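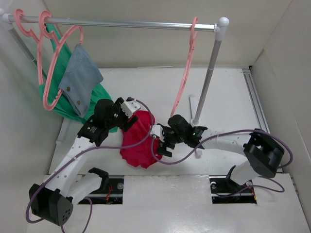 Holtum, August

About Brernley

Brernley is a screening room and tape library for artists' video and performance. Two floors of the old Žukauskas building in Holtum, entrance on the yard side. Ring twice, the bell is slow.

What we do, short version. We show moving image work, we keep copies of it, and we lend it out to schools and galleries that ask nicely and fill in the form. Single channel mostly. Some installation when the ceiling allows (it's low upstairs, sorry to anybody with a tall projector).

The library has 2,480 titles at the moment. Roughly 1,000 of those can be watched on site the same day, the rest need a week's notice as the tapes are stored across town. Plenty of early home-studio stuff, dances to camera, puppet pieces, people reading lists out loud. Also a shelf of public access TV that came to us in banana boxes and is still only half cataloged.

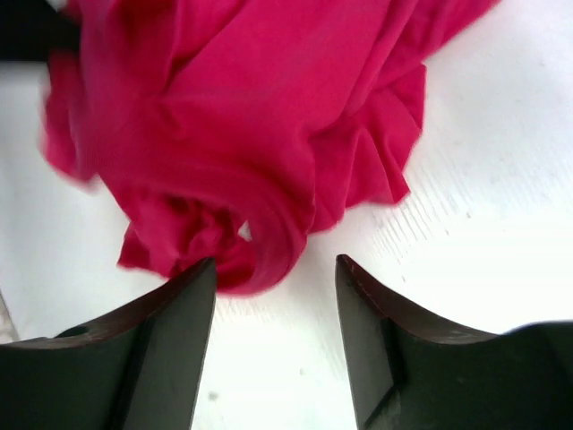

Magenta fabric on white.

Screenings are in the downstairs room, 63 seats plus the bench. Doors half an hour before, bar closes when the film starts. Programs change every month and go up on the Calendar page, not here. We don't do trailers. We do introductions, kept to five minutes, and a talk afterward if the artist is in town and feels like it.

Kakby is our other thing. It's the residency — four artists a year, six weeks each, a desk, an edit suite and the keys. You apply with one finished work and one page about the next one. No showreels please, they all get skipped. Residents give one public evening at the end, finished or unfinished, and a copy of whatever they made goes into the library if they agree to it.
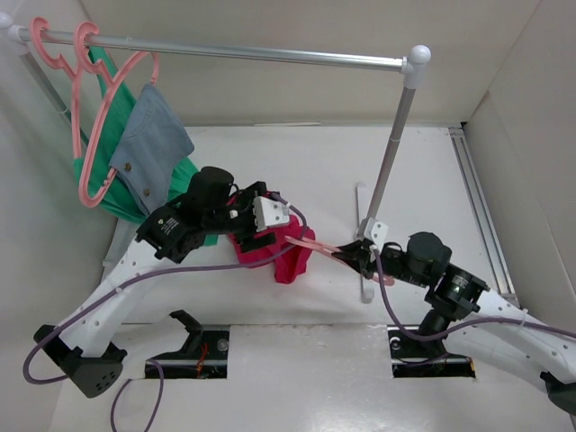 The edit suite is also open to rent between residencies. Ask early. It has a deck for nearly every tape format we hold, and one of them eats tapes, so we load that one for you. Transfers to file are 95 per tape, cheaper for students, and we dont do weddings.

Schools: yes, classes are welcome, mornings only. We can put together an hour of short works by theme — costume, song, the body, jokes, whatever you're teaching. Tell us the age group beforehand, some of the collection is really not for kids. 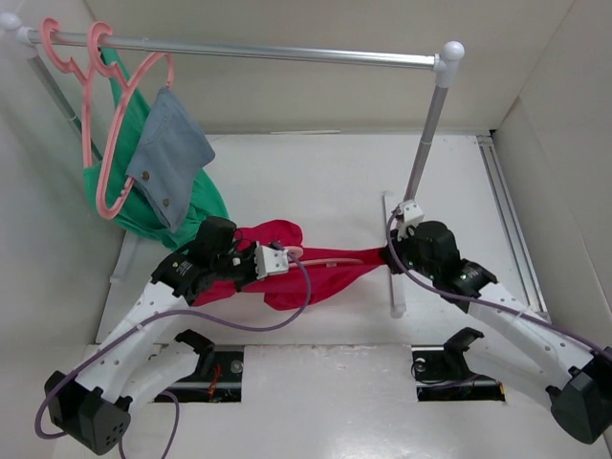 Last changed: September 2025

Money. Tickets, tape transfers, membership, and a town arts grant that covers the rent upstairs. Artists get a fee for every screening, including the ones where three people show up. Same fee for everyone.

Sending us work: a link and a paragraph is fine. We watch all of it but it takes a while, two to three months. If you havent heard after that, write again. Discs and tapes by mail only if we've said yes first.

Access: step free to the screening room and restroom, stairs only to the library, but we can bring a monitor and your tapes down. Captions wherever we have them, marked on the Calendar page.

Opening hours and the lending form are under Visit. New floor plan coming soon, the old one still shows the coat room in the wrong place.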